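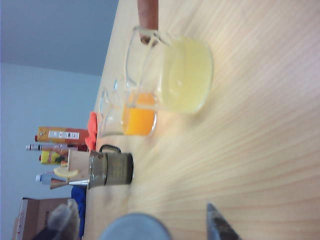
Grallano Sets Equipment Plan for Table Service and Kitchen Automation

12th July

The Grallano Center for Applied Service Work has approved an equipment plan that will guide its purchases of robot arms, grippers and related supplies through the end of the next budget year. The plan was adopted following a review of present equipment and of the tasks the center expects to take on at its Uredcombe site.

Under the plan, the center will add 2 robot arms to its table-handling program. Each will be bought with a wrist-mounted camera, a two-finger gripper and a spare set of fingers. The center will also replace one controller and set aside funds for a service contract with Godwood, the regional supplier that has maintained its equipment since the program opened.

The review placed particular weight on tasks involving clear drinkware. A glass mug of cloudy yellow drink, standing close to a second glass of orange liquid on a light wooden table, gives a camera very little outline to work with, and glare from the tabletop adds to the difficulty. The plan calls for any camera purchased under it to be tested with clear glass before the order is accepted. Metal mugs, soft cloth and cartons will be included in the same acceptance test.

Bids will be requested in two parts. The first will cover the arms, controllers and mounting hardware. The second will cover grippers, cameras and consumable parts. The center stated that separate bids would allow smaller suppliers to compete for the second part, which has in past years been folded into a single contract. A supplier may bid on both parts but must price them independently.

Grippers received the longest discussion in the review. The fingers now in use wear at the tips and must be changed on a regular schedule, and delays in obtaining replacements have left work stations idle. The new plan requires that a stock of replacement fingers be kept on site at all times and that suppliers deliver further sets within 90 days of an order. Suppliers unable to meet that term will be asked to state their best delivery time in writing.

The plan also provides for floor space. The present work area at Uredcombe measures 400 square feet, and the review found that it can hold the added arms if the storage shelves are moved to the adjoining room. No construction is planned. An electrical inspection will be carried out before the equipment is delivered, and the cost of any new outlets will be charged to the building account.

Household supplies, which had been paid for out of general office funds, will have their own budget line for the first time. The line covers drinkware, utensils, packaged goods, fabric items and food such as lemons and juice. Program staff had reported that these goods were difficult to reorder promptly under the earlier arrangement. Food items will be bought locally in small amounts. Durable items will be ordered twice a year.

Staff training is included in the purchase price of the arms. Suppliers will be expected to provide on-site instruction for operators and a shorter course for employees who share the building. The center has asked that written materials be supplied in plain language and that they cover safe stopping, cleaning after spills and the handling of broken glass.

The center considered leasing the arms and decided against it. Lease terms offered during the review restricted changes to the gripper and camera mounts, and the program changes both often. The plan leaves open the possibility of leasing a mobile base at a later date. That question will be taken up separately, together with a proposal from the Lu project for shared use of equipment between the two sites.

Bid documents will be available from the center's purchasing office. Questions from suppliers must be submitted in writing, and answers will be sent to all registered bidders. The office asks that suppliers refer to Notice 198 in all correspondence.

Bids are due in November. Equipment offered by finalists will be tried at Uredcombe before contracts are signed, and finalists will bear the cost of shipping to and from the site.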